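Reading time: 2 minutes

Last updated: August

We use cookies to measure traffic and improve your visit. By continuing to browse, you accept our use of cookies.

NALLORA DECLINES PLACE ON DERKATIS LEADERSHIP LIST, ASKS HOW HONOREES ARE CHOSEN

Business software maker Nallora said today that it has turned down a place on this year's Derkatis Leaders in Industry list and will not attend the awards dinner. The company was told in a letter that its chief executive, Beverley Quinlan, had been picked as one of 112 honorees from manufacturing, shipping and software.

The letter praised her "bold vision" and did not say what she had done. It came with an order form for dinner tables, framed certificates and the right to use the Derkatis seal in advertising.

"I would like to think I earned it," said Quinlan. "I asked who the judges were and what they had looked at. I was sent the seating plan and a deadline for my headshot. That may be a fine way to sell a dinner, but I can't put it in front of our customers as proof of anything."

Nallora wrote to the organizers twice asking for the scoring rules and the names of the judges. The second reply said that selection was "holistic" and that details were kept private to protect the process. Nallora does not claim that any honoree paid for a place, and it has seen nothing to show that. Its complaint is that an outsider has no way to tell.
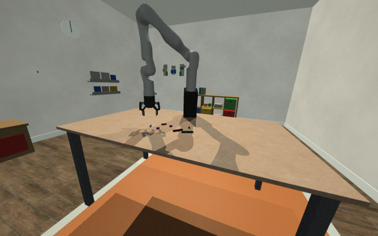
Computer rendering of a robotic arm above a tabletop with small objects.

The company also looked at its own record. Staff went through the awards page on the Nallora website and found 2 honors for which they could locate no published rules. Both have been taken down, along with the badges in the page footer. One had been there so long that the link behind it went to a parked domain.

Nallora will now enter or accept an award only when the judging rules are public, the judges are named, and any fees are stated before the winners are picked. The policy covers honors for the company and for individual employees. Quinlan said she expects the awards page to stay short.

Two other firms, Piden and Coppens, have told Nallora they will apply the same policy. Neither was on the Derkatis list this year.

The money set aside for award entries and dinner tables will go into the staff training budget. Nallora does not plan to hold an event to announce this.

Sign up for the Nallora newsletter to get company news by email. You can unsubscribe at any time.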